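Test kitchen book, Goltville
Wednesday, November 26, 2025

Ginger loaf, batch 7. Still chasing the sunk middle. 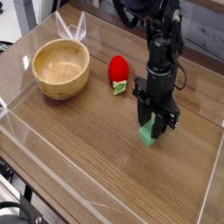

Gripper closed on the green piece, tabletop behind the clear panels.

Changed from batch 6: bicarb down to half a teaspoon, everything else left alone. 219 g plain flour, black treacle from the Skumley tin, dark sugar, two eggs, milk warmed with the butter. Grated root ginger AND ground this time, forgot to weigh the root. A heaped dessertspoon, call it that.

Tin lined with Undurex paper. Bit stiff in the corners, had to snip it.

Batter thinner than last time. Milk too warm when the eggs went in? No strings of cooked egg that I could find, but let it cool 15 min next go.

Oven: middle shelf, 50 min on the timer. Skewer came out sticky so gave it 7 more. Edges catching by then. Foil on at the half hour next time, not at the end when its too late.

Result: middle still dips, less than batch 6. Crumb close and damp, good colour right through. Top tacky, lifts off on the knife. Taste much better, the fresh ginger comes through after the treacle. Soapy note from bicarb has gone.

Half wrapped and put by in the blue cake tin, do NOT cut before Saturday. Other half sliced for the shelf, two slices in the freezer.

To do
- weigh the root ginger!!
- try the wider tin, same batter
- oven thermometer reads low against the dial, check agian with it empty
- Ní Mhurchú order wants the loaf in February, ask if they need it iced or plain
- more treacle, tin nearly scraped out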